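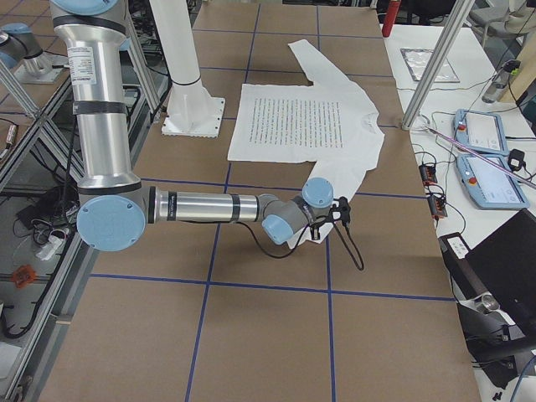 *Long-sleeved tee, white, text-block front. Laid flat on brown paper.*

## Viline Text Tee, long sleeve

**Item 3371** — white, dark print, crew of sizes XS to XL

We were not sure we wanted another shirt with writing on it. Most of them are a slogan and a shrug. The Viline has a big rectangle of very small type on the front, set in a lot of narrow columns, and from across a room it reads as a gray patch. If you want people to read your shirt, buy a different one.

Viline calls the cotton "heavyweight." We'd call it medium. You will probably want something under it in winter.

**Fit.** The maker says true to size. Nipon Pongsiri in our stockroom wears a large in everything and took the XL, mostly for the sleeves, which he finds short. Qiuyue Yan thought the medium was fine. Go by the chart and measure a shirt you already own.

**Washing.** Cold, inside out, hang to dry. The label allows a warm dryer. We put 2 shirts through 6 warm cycles each and the smallest letters got fuzzy along the column edges, so we don't recommend it whatever the label says. No bleach, even though it's white. Iron around the print.

**Folding.** Face down, sleeves in first, then in half from the hem. A hard crease through the type shows for a while. Store it flat if you have the drawer space — a hanger is fine too.

**What we can't tell you.** Viline says the print lasts "for years." We have stocked it since June, so we have no opinion yet.

**Stock.** 168 pieces, all sizes. No restock date from the supplier.

Unworn shirts can be exchanged for another size. Washed ones can't. The Sallo version, with short sleeves, is listed separately and runs a little wider in the body.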